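The Sorting Bench

The workshop at Ornilside shut at ten, and Stamatia Galanis had until then to get one clean pass out of the cell. She had the vacuum reading on the laptop and a notebook open beside it. The notebook was at attempt 392. Pádraig Moriarty had started the numbering in July and would not hear of it being reset when the program changed, so 392 covered five versions of the code, a new pump and a week when the encoder was wired backwards.

"Speed?" said Eamon Lenihan, from the door.

"Nineteen per cent."

"It was nineteen yesterday."

"It was nineteen yesterday because it worked at nineteen."

He wrote that down. Eamon was keeping the safety log, and he wrote most things down. 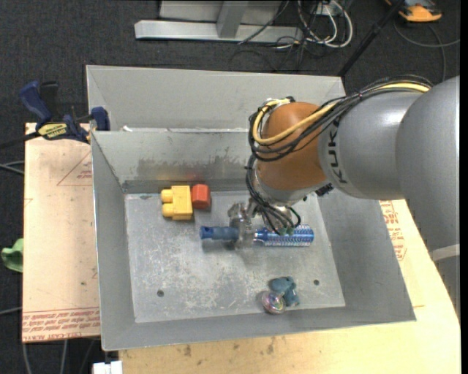
The grasp planner was Pádraig's work, and it had one fault that Stamatia had not been able to trace. Given a choice, it went for the longest item in the bin. It took no account of whether the thing was the same width along its length, so it closed on the middle every time. With a ruler or a spoon handle this was correct. With the blue thing, narrow and dark at one end, wide and shiny at the other, the middle was a guess. The clear finger lay across it now, and the yellow block and the small red one beside it had been left alone, as they always were while anything longer remained. She had written a weighting term to fix this in version 2. It had made the arm prefer the corners.

She checked the clamp on the board, then the stop button, then the clamp again.

"Donal says it should learn from its drops," said Eamon.

"Donal can come in and pick them up."

Donal Ní Chonaill had moved to Sastanbridge in the spring and now took part by message. His messages were long and came late at night. The last one had proposed a second planner to supervise the first, and a name for it, Cronin, after a teacher who had failed him in mechanics. Stamatia had built it anyway, in two evenings. Cronin did nothing but look at the planned grasp and return a number between nought and one. It had no way to stop the arm. It could only disapprove.

She ran it against the current pose.

0.31.

"Is that bad?" said Eamon.

"It gave the spoon 0.90."

He waited with the pen over the page. Outside, Gobnait Breathnach was bringing in the sign and dragging it, by the sound of it, on its one good wheel.

Stamatia looked at the number for a while. She could open the fingers, back off and force a grasp at the narrow end, and it would very likely hold. It would also be her grasp, and the notebook had no column for those.

"Three hundred and ninety-two," she said. "Planner's choice. Cronin objects."

Eamon wrote it down, with the time, 9.41. She put her left hand on the stop and pressed the key for lift.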